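**Mandagi Fellowship Church names Pastor Desta Moges as new leader, opens its books to members**

KURKBRIDGE, 17th February - The Mandagi Fellowship Church has chosen Pastor Desta Moges as its new senior pastor. He takes over the office from Reverend Apostolos Margaritis, who founded the church and has led it until now. The handover service will be held in March in the main hall of the church on Clestov Road, and it is open to the public.

The choice was made by a vote of the members at the yearly meeting. The vote was secret and 343 members took part in it. It is the first time that the members, and not the founder, have decided who will lead the church.

## A change after a difficult year

Many people in Kurkbridge have followed the discussion about the church during the past year. There were questions in the local newspapers and on the radio about the special offerings which were collected during the night prayers, and about a car that was given to the founder as a birthday gift. The church wishes to answer these questions openly.

The elders asked an outside accountant, Dewanti Yusof, to look at the accounts of the last two years. Her report was read aloud to the members in full. She did not find that money was stolen. She did find that gifts to the church and gifts to the pastor were written in the same book, and that for many of them it was not possible to say later which was which.

Reverend Margaritis has accepted the report. The car was sold, and the money from the sale went to the building fund.

"I started this church in a rented room with a few plastic chairs, and for a long time I kept the money records by myself," said Reverend Margaritis. "When the church became big I should have changed this, and I did not. I am sorry for the worry it has brought to the members. I ask them to give Pastor Moges the same love they gave to me."

He will stay a member of the church and will preach when he is invited, but he will have no office and no signature at the bank.
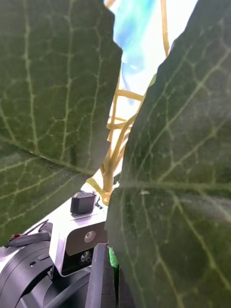

## New rules for offerings

From the day of the handover service the following rules will be used in Mandagi Fellowship and in its branch in Brerden:

- Every offering is counted on the same day by two persons who are not related to each other or to the pastor.
- The pastor receives a fixed salary. The amount is told to the members each year.
- A personal gift to the pastor with a value of more than 80 dollars must be written in a gift book, and any member can ask to read this book.
- No payment will be asked for prayer, for counseling, for anointing oil or for a private meeting with the pastor.
- The accounts will be placed in the church office for reading after every yearly meeting.

The fourth rule was asked for by the members themselves. Some of them told the elders that visitors had paid for private prayer, and that they felt ashamed to bring their friends after that. Persons who paid for such a meeting can write to the church office and ask for the money back. A receipt is helpful but it is not required.

## About the new senior pastor

Pastor Moges has served the branch in Brerden, where he was responsible for the Bible school and for visits to the sick. Before he became a pastor he was a teacher of mathematics in a secondary school. He is married and has two daughters.

"People have asked me if I will also give prophecies on the television," said Pastor Moges. "My answer is no. I will preach on Sunday, I will visit the people who are ill, and on Monday I will answer the letters - there are many letters at this moment."

The weekly television program of the church will stop after the handover. The Sunday service can still be heard on the church radio hour, and the choir, led by Danang Hartono, will continue to sing there.

## Handover service

The service will begin in the morning and will be followed by a simple meal in the yard. The date and the hour will be announced in the church and on the notice board at the gate. Guests from other churches in Kurkbridge are welcome, and they are kindly asked to tell the office before so that there is enough food. The church asks guests not to bring presents for the old or the new pastor.

**Contact for the press:** Wahyudi Nugroho, church secretary, Mandagi Fellowship Church, Clestov Road, Kurkbridge. Interviews with Pastor Moges can be arranged through the church office. Copies of the accountant's report can be read there during opening hours.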